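Taller de reacondicionamiento: montaje de torres Dell en banco

El taller de Morkomby ha pasado a la ficha de montaje 2, que sustituye a la redactada en noviembre por Sieglinde Seidel. Afecta a todas las torres Dell de sobremesa que entran por la línea de Karnach. El equipo se trabaja tumbado, sin panel lateral y con las piezas desmontadas en el soporte impreso.

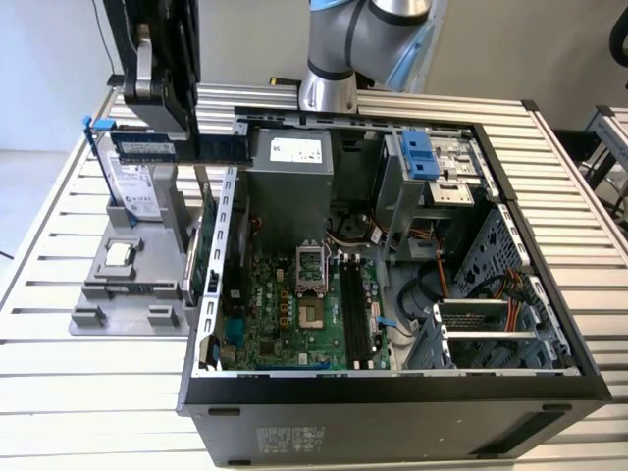
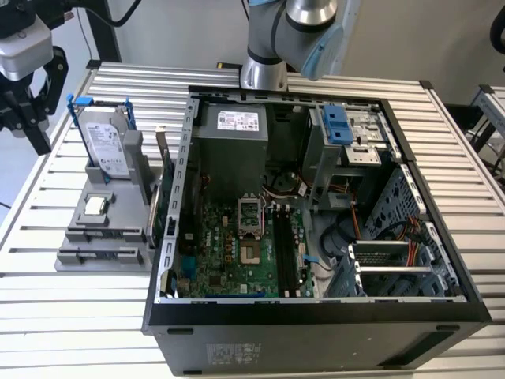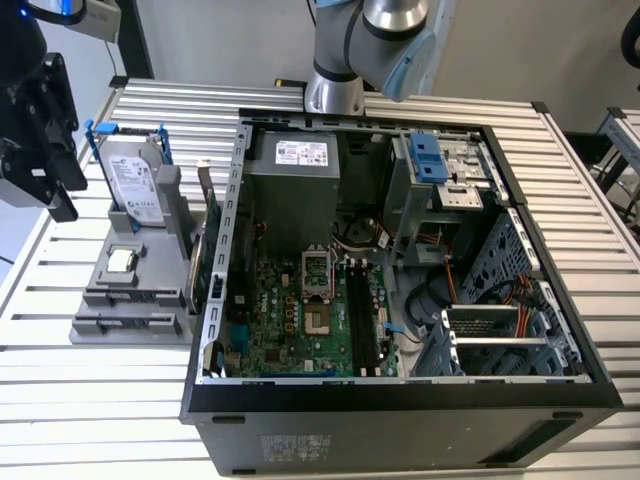
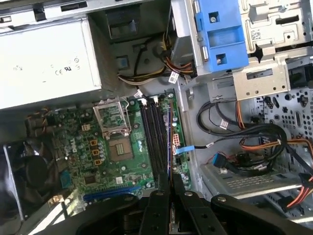
Torre Dell abierta sobre el banco de perfil de aluminio, con la fuente montada en el chasis.

Orden de montaje. Primero el procesador, después los módulos de memoria, a continuación la tarjeta de expansión y por último el disco. La ficha anterior colocaba el disco en segundo lugar, lo que obligaba a retirar de nuevo el cableado SATA cuando había que repetir la memoria.

Procesador. Se levanta la palanca, se abre el marco de retención y se revisan los contactos del zócalo con lupa antes de apoyar la pieza. La pasta térmica se aplica con el procesador ya bloqueado. Los restos de pasta antigua se limpian con alcohol isopropílico a más del 70 %; Khang Kim ha repuesto los frascos del armario.

Memoria. Se abren las pestañas, se alinea la muesca y se presiona por ambos extremos hasta el cierre. No se mezclan módulos de distinta capacidad en un mismo equipo, salvo indicación en la hoja de pedido.

Cableado. Los cables de la fuente deben quedar fuera del recorrido del ventilador y sin tensión en el codo. Las bridas cortadas se retiran del chasis antes de cerrar. En la última revisión aparecieron dos equipos con restos de brida bajo la placa.

Soporte de piezas. Cada componente vuelve a su ranura si se interrumpe el trabajo. Las piezas no se dejan sobre los perfiles del banco: las ranuras acumulan viruta y tornillería. Imke Kuhlmann tiene el modelo del soporte para quien necesite imprimir otro; la versión vigente lleva el relleno al 100 % en la base.

Registro. Los números de serie del disco y de la placa se anotan antes del montaje, en la hoja compartida. El inventario acumulado es de 2.221 piezas, sin contar las pendientes de clasificar del lote de Oltmanns. Las etiquetas ilegibles se comunican a Rostyslav Prokopenko, que asigna un código interno.

Queda por decidir si los tornillos de las cubiertas traseras se sustituyen en todos los equipos. Elfriede Janssen ha pedido precio a Millari y

la respuesta se publicará en el próximo boletín.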